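I hate unloading the dishwasher. I don't mind cooking, I'll happily fold towels in front of the TV, but something about putting away clean plates makes me want to lie down on the kitchen floor. So when my editor asked who wanted to spend a Thursday at Furcombe finding out whether robots can do chores yet, my hand was up before she'd finished the sentence!

Furcombe is a small lab on the second floor of the old Haberkorn building, above a tile showroom. Busisiwe Msimang runs the kitchen group there, and the first thing she told me was to lower my expectations. (She'd clearly met people like me before.) Her team has logged 3,457 attempts at putting one plate into one rack. One plate! My nephew is seven and he can do it while arguing about Minecraft.

"People think the arm is the hard part," she said. "You can buy a good arm. What you can't buy is knowing how a plate feels when it's starting to slip."

They began with towels, back when the project was called Alach, and gave up after a winter of very expensive crumpling. Plates are kinder. A plate keeps its shape, and it has a rim you can get hold of. 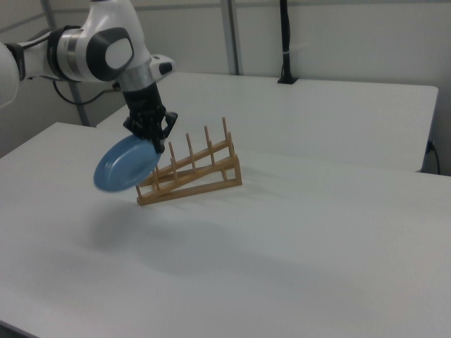 Racks are where it gets fussy, and I'd never given mine a second's thought. Busisiwe talked about slots for a good 40 minutes, and I followed most of it. Come in too flat and you hit a peg, so the gripper has to pinch the rim and tip the plate up steeply before it gets near those thin wooden dowels, which get shorter toward the front and leave less to lean against. And that's with an empty rack. Add a neighbor or two, a mug, a wet fork, and you've got my actual kitchen.

Their best run so far is 412 plates without a drop, back in November. I asked when I could have one at home and she laughed, then asked if I had stairs, pets or cast iron. I have all three.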